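Skendero - Rezepte und Nähzettel, sauber abgetippt

Vor gut zwei Jahren habe ich angefangen, die Zettelsammlung meiner Großtante abzutippen, und inzwischen ist daraus dieser Ordner geworden. Skendero heißt er, weil so die Blechdose hieß, in der alles lag (der Name stand auf dem Deckel, vermutlich eine Keksmarke, ich habe nie etwas dazu gefunden). Falls du selbst so eine Dose geerbt hast: herzlich willkommen, bedien dich!

Was ist drin?

1,681 Zettel insgesamt, davon der größte Teil Rezepte. Dazu kommen 126 Notizen zum Nähen und Flicken und ein Rest, den ich "Sonstiges" genannt habe - Einkaufslisten, Wetter, einmal ein sehr böser Brief an die Stadtwerke, der nie abgeschickt wurde. Alles liegt als einfache Textdatei vor, ein Zettel pro Datei, Kodierung UTF-8. Die Übersicht steht in zettel.csv, Trennzeichen ist das Semikolon.

Die Spalten

nummer: fortlaufend, so wie die Zettel in der Dose lagen. Bitte nicht als zeitliche Reihenfolge lesen, die Dose ist mir beim Umzug einmal komplett runtergefallen.
art: rezept, naehen oder sonstiges.
anlass: nur ausgefüllt, wenn es auf dem Zettel steht. Am häufigsten kommen Geburtstag und Ramadan vor, die Nachbarinnen haben nämlich fleißig Rezepte getauscht, und die Linsensuppe mit Zitrone ist wirklich großartig!
lesbarkeit: 1 bis 3, nach Gefühl. Bei 3 habe ich geraten und ein Fragezeichen in eckige Klammern gesetzt.

Mengenangaben

Die sind ein Kapitel für sich. "Eine Tasse" meint bei ihr die kleine blaue, und die fasst ungefähr 103 Milliliter, ich habe sie nachgemessen. Umgerechnet habe ich trotzdem nichts, im Text steht immer genau das, was auf dem Zettel steht. Wer Gramm möchte, findet in mengen.txt meine eigenen Werte vom Nachkochen.

Die Nähzettel

Hier geht es meistens um Kissenhüllen, Vorhänge und Schürzen. Bei groben, noppigen Stoffen schreibt sie immer wieder dasselbe: großzügige Nahtzugabe, Kanten sofort versäubern, Ecken vor dem Wenden nur sparsam zurückschneiden. Ich habe das für graue Sofakissen übernommen und bin dabei geblieben. Die Füllung darf ruhig etwas zu groß sein, dann stehen die Ecken schön spitz.

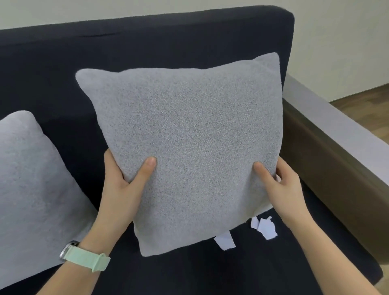

Mitmachen und Fehler melden

Tippfehler, falsch gelesene Wörter, bessere Ideen für die Fragezeichen - immer her damit, am liebsten mit der Zettelnummer. Ich schaue abends gegen neun rein, im Februar allerdings eher selten. Nutzen darfst du alles frei, auch gedruckt. Nur der Ordner zerna/ ist ausgenommen, die Rezepte darin stammen aus einem Vereinsheft, und da warte ich noch auf eine Antwort.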